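The White Cloth

Last updated in June

1. The table

Ilir Đorđević learned to fold from his aunt, who ironed for the hotel Hegedűs. She told him that a cloth remembers every bad fold. He was 9 years old and he believed her, and for a long time he was afraid of the linen closet.

When she died, the relatives divided her things in one afternoon. They took the clock and the good plates. Ilir asked for one white cloth, the one with the thin brown stitching that makes a rectangle close to the edge. His cousin laughed and gave it to him, and also a white plastic rack with a handle, so that he would not go home with so little.

Now he kept both on the light table in the room with the gray carpet. In the evening he put the rack farther back and opened the cloth. Then he folded it again, slowly – first the long side, then the short one – and looked if the brown line stayed straight. It took him 5 minutes. Some days he spoke to her while he did it, but only about the weather and the price of soap.
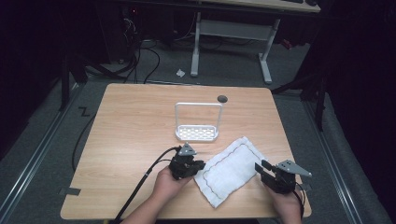 2. Saturday

The cousin called at nine and asked if he still had the cloth. Ilir said yes, it was folded.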